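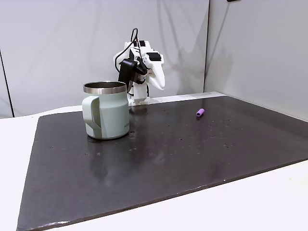

Fuketti is a software package for controlling small tabletop robot arms driven by hobby servos. It covers the motor bus, motion planning, recording of demonstrations and playback of learned policies. The package was written by Muireann Flanagan and Wissam Hamdan and first released in December 2021. The current version is dated 2023-08-17.

History

Fuketti began as a replacement for Bovard, an older set of scripts that sent joint positions straight to the servos with no checking. Flanagan kept Bovard's calibration file format, so arms set up under the old scripts did not need to be measured again. Danish Bangash added the planner in the second release.

Control loop

The controller runs as a single process. It reads all joint positions, compares them with the target and writes new goals in one bus message. Servo positions are stored as raw ticks and converted to radians only when a planner or policy asks for them. 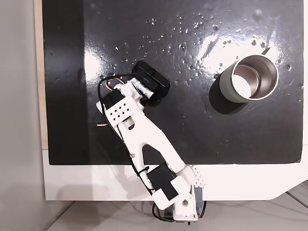

A joint that lags its target by more than 10 ticks for five cycles in a row is marked as stalled, and the arm holds its last position. The gripper is exempt from this rule, as its fingers are expected to stop short of their target when they close on an object. Gripper effort is estimated from motor current.

Planning and perception

The planner, called Inthanon, samples joint paths and rejects any that bring a link too close to a known obstacle. Obstacles are entered by hand or fitted from camera images by a separate module, Zondari, maintained by Haf Pritchard.
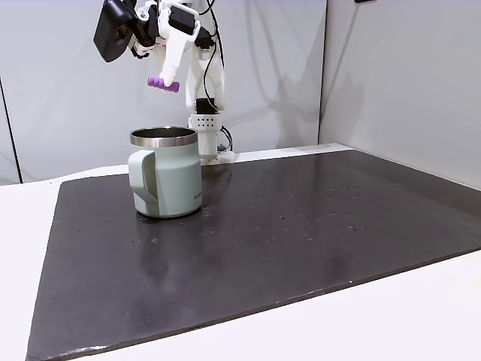 Zondari fits each object on the work surface with a simple solid. Upright cylinders are the easiest case. Handles are harder, and a mug with a wide, flat one like the green mug on the black mat is stored as a cylinder with a box attached. A held object, such as the short purple cylinder at the gripper finger, is added to the arm's own collision model until release. Shiny rims and glossy surfaces can produce false points, which the module filters by height.

Limitations

Fuketti supports one arm per process. It has no force control.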